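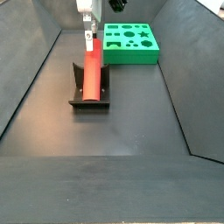
1/ Sorting out the bench, part 3

Spent Tuesday evening on holders and trays. Short thread, mostly so I remember what I did and what I still have to buy.

2/ The red tube finally has a proper place to sit. It's a black cradle with a flat base and a curved side coming up on the left and right, so the tube lies down in between. Before this I kept tubes loose on a shelf and picked them up off the floor twice a week.

3/ There's a small screw on the inside of each flange. I'd like to know if anyone has swapped screws like these for something flush. I have a bag of Geltier ones in the drawer but haven't tried them.

4/ The green foam block is next to it, a little farther back. Thick slab, flat top, shaped recesses in rows. Round hole in the middle, a star to the right of it, an oval in the back row, three little round holes together at the front.

5/ The shape at the front right I can't name. Flower, cloud, take your pick. At home we say cloud.

6/ I like foam for small parts. You can see what's missing at a glance, and it doesn't rattle. The downside is dust. Bright green shows all of it, and a damp cloth just moves it around. Tape works better.

7/ Dark gray for the floor and walls was the right call. I had a white surface before and the lamp glare gave me a headache. Red and green both stand out on the gray.

8/ Someone asked about cutting your own foam. I tried it in December with a Clakano knife and 2 practice sheets. Straight slots are easy. Circles are fine if you go slow. My star looked like a leaf.

9/ Still on the list: a second cradle, a lid for the foam so it can be put away, and labels on the drawers. Mapplebeck has lids but the shipping costs more than the lid - I'll wait until I need something else from them.

10/ Also measuring for a low shelf along the back. The Stendasard one is 8 inches deep, which should leave enough room to get a hand in behind the cradle. Will post once it's up.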